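Notebook, bimanual bench, Plenulville
Jun 9, 2019
Written by me, to be read also by Dexter Espiritu before he signs anything

I use the quiet building today to finish the equipment list for the second half of the year. The request must go to the office before August, and last time we wrote it in one evening and forgot the spare fingers. So I write it slowly now, next to the bench, with the footwear task running.

Where we are. The budget line for the bench is 200 hours of operator time plus hardware. The operator time is fixed and I do not touch it. For the hardware I have three open questions: the grippers, a second bench, and the bins and other small things.

Grippers first. The ones we have are parallel, with pointed fingers. For small stiff parts I am happy with them. For a slide sandal they hold on a small area, and the sandal is wide and a little soft, so the angle of the grasp matters a lot. My question was if we should pay for wider pads, or for a different gripper completely. Thevar offers a wide pad set that should fit our fingers with one adapter plate. Vumoler wants to sell the whole gripper with its own controller, and then we must also change the cabling in both arms. I am against this. We spent too many days on the cables already.

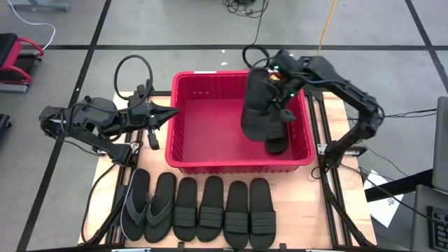

I would like to order pads for both arms, and one spare set. Dexter prefers to order for one arm only and compare. His way is cheaper, but then the two arms behave differently and every recording must be marked with which arm had what. I think we will lose more hours with the marking than we save with the pads. To be discussed on the phone, I will not decide it alone.

Prices from the Thevar quote, as I copied them: pad set 145 dollars each, adapter plate 60 dollars each. We need 2 plates in my version and one in Dexter's version. Shipping is not in the quote. I have written to ask for it, also if the colour can be something else than black. Black fingers on black sandals are difficult to separate in the video, and a grey or white pad would help whoever has to check the recordings later. If they charge extra for colour, we can wrap the fingers with tape and keep the money.

Second bench. The extrusion is the easy part, we have the cutting list from the first one and the wooden top can be made at the shop in town. The arms are the expensive part and also the slow part, because of delivery. My proposal is to buy the extrusion, brackets and top in this request, and to put the arms in the next one. Then the frame is already square and waiting. The risk is that the next request is refused and we own a very good table. Dexter, please tell me if you find this a bad joke with public money or if it can be defended.

Floor space: I have to measure again. The cables on the floor need a proper channel before a second bench comes beside the first. I add cable cover to the list, the flat rubber type, which can be cut with a knife. Also more cable clips. We always have too few clips.

Bins and objects. The red plastic bin is fine and I do not want to change it for something "professional". It is cheap, and the colour gives good contrast with dark footwear.
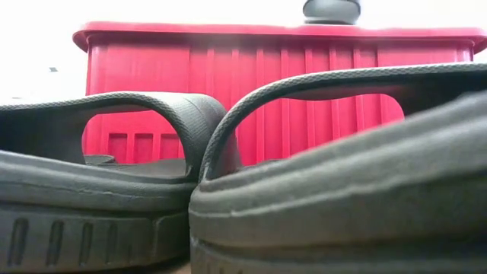

For the objects I ask for a small sum per month instead of a list. We can't know now which shoes we will need. What I know already is that we should have more variation: light colours, a shoe with laces, something for children in small sizes, one pair with a heel. With all black, a model can learn "dark thing" and we will believe it learned "sandal". Poster, our labelling tool, has the same weakness. When I tried it last week it joined two black slides lying close together into one object, and I had to draw the border by hand.

For the budget this means labelling hours. I did not have them in the first draft. I put them now under services, not under hardware, so that the office does not send it back again.

Still open:
— shipping cost from Thevar
— answer about pad colour
— one arm or both arms (Dexter)
— measure the floor, with the door open
— ask the shop in town if the price for the wooden top is still valid
— find the old cutting list, it was in the blue folder

I stop here for today. The draft is in the shared folder, the sheet with the name "request v2". Please write comments in the last column and don't change my numbers directly.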